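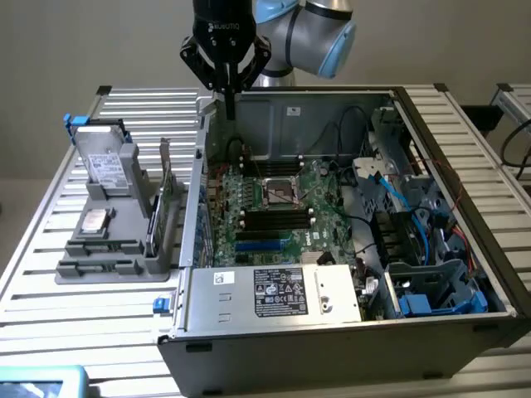

What did visitors come to see at Didura's open day on Saturday?

A robot arm that takes apart and refits used desktop computers, shown in working condition to the public for the first time since the company moved into the old Lotska warehouse.

The doors opened at 10 a.m. and the last group went through shortly before 4 p.m. Didura said 645 people signed in over the day, more than double the 300 it had planned for. Extra tours were added after lunch, and the parking lot on the north side was full by 11.

The company collects retired office computers from schools, clinics and small businesses, tests them and sells the ones that still have useful life left. Machines that can't be sold whole are broken down for parts. Until this spring all of that was done by hand at a row of benches along the back wall. Most of it still is.

The demonstration dealt with one job in particular, which is getting the main parts in and out of a desktop tower. The tower lies on its side with the side panel off, on a table built from aluminum rails. Parts wait next to it in a gray plastic fixture, among them a hard drive in a carrier with a blue tab and a processor chip lying in its own recess. The arm works from overhead with a two-finger gripper.

"People expect it to be fast, and it isn't," said Thịnh Vũ, who runs the automation side at Didura and led most of the tours. "A good technician beats it on a single machine. We want it for the long runs, when a school district sends us a truckload of the same model."

Vũ told visitors that the hard drive was the first part the team taught the arm to handle. The carrier has a tab that is easy to grip, and it slides in one direction. The processor took far longer. The chip has to be set down flat in an open socket, and a small error in angle can damage the board. Cables are still left to people. On older towers they are rarely routed the same way twice, Vũ said, even when two machines came off the same line.

Each group got a 30-minute tour, with time for questions at the end. Several visitors asked about jobs. Didura has 23 employees and says it has not cut any positions on account of the arm. Two bench technicians have been trained to set up the fixtures and check the finished machines, and the company is hiring for one more bench position this summer.

Others wanted to know what happens to the data on donated drives. Drives are wiped before they reach the robot table, Vũ said, and any drive that fails the wipe is shredded on site. A sample bin of shredded drives was set out in the front hall, and children were allowed to handle pieces in a sealed bag.

The software that plans the arm's movements comes from Cadura, a small firm that shares the building's second floor. Two of its engineers were on hand to answer questions. They said the same program could be adapted to laptops, though the smaller screws and glued batteries make that a harder job, and there is no date for it.

Grigaitė, the bakery across the street, ran a coffee table in the loading bay and sold out of rolls by early afternoon. Money from the table goes to the library's computer room, which will also receive a set of refurbished desktops from Didura in July.

The company also took in old equipment during the day. Staff accepted desktops, keyboards and cables at the side entrance but turned away tube televisions and printers, which the county drop-off site takes free of charge.

A second open day is planned for the fall. Schools that want to bring a class before then can ask for a weekday tour at the front desk. Groups are limited to 30, and children under 12 need an adult with them on the work floor.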